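De: Jana Wiegand
Para: lista Moradores de Rirnbridge
Data: 28 de dezembro de 2025
Assunto: Re: a ação contra a nomeação do administrador interino

Tomás McGrath escreveu:
> Alguém percebeu se a ação cai por falta de legitimidade? O Mac Mathúna
> diz que moradores não podem contestar a nomeação, só a assembleia.
> E os 41 que assinaram, ficam como?

Oi Tomás, oi todos,

Li a petição inteira ontem à noite (900 parágrafos de anexos, quem escreve isso?) e acho que o Mac Mathúna está simplificando. O ponto da Úna Brennan é que o cargo exige confirmação da assembleia e que o Fiachra Ó Flaithearta assumiu sem ela. 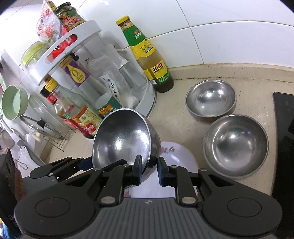
A legitimidade é outra conversa. O advogado da câmara vai dizer que ninguém foi prejudicado pessoalmente, e aí a Úna precisa mostrar um dano concreto. Ela tem dois: a licença da Budwood, revogada com a assinatura dele, e a taxa nova do mercado. Para mim os dois juntos são como aquelas tigelas de inox ao lado do prato florido, parecem do mesmo jogo mas cada uma fica de pé sozinha. Se o juiz derrubar um, sobra o outro!

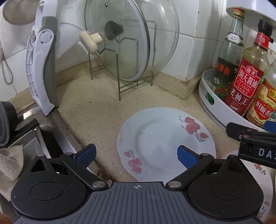
Quanto aos 41, pelo que entendi só assinaram a carta de apoio, não são autores. Então não pagam custas se a coisa der errado. Tomás, se você assinou a procuração também, aí muda, me escreve em particular.
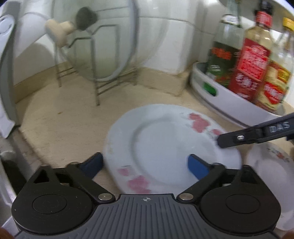
Outra coisa: o Daithí Brophy perguntou se os atos do interino ficam nulos. Eu duvido. Em geral o tribunal segura o que já foi feito de boa-fé e discute só daqui para a frente, mas a revogação da Budwood foi assinada dois dias depois da nomeação, e isso pega mal. 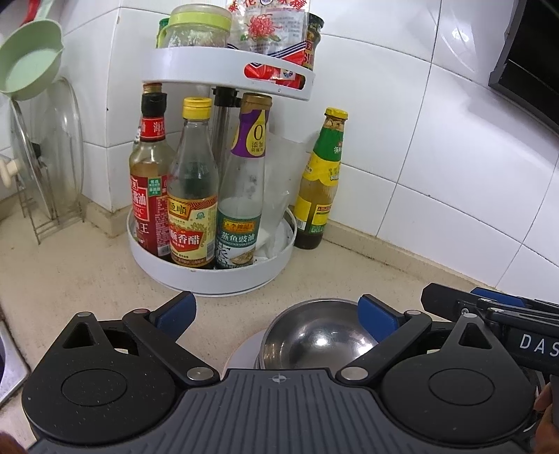 A audiência ficou para janeiro, ainda sem hora. Alguém da Tida consegue ir e tomar notas? Eu estou fora nessa semana, mas leio tudo depois e resumo para a lista.

Abraço,
Jana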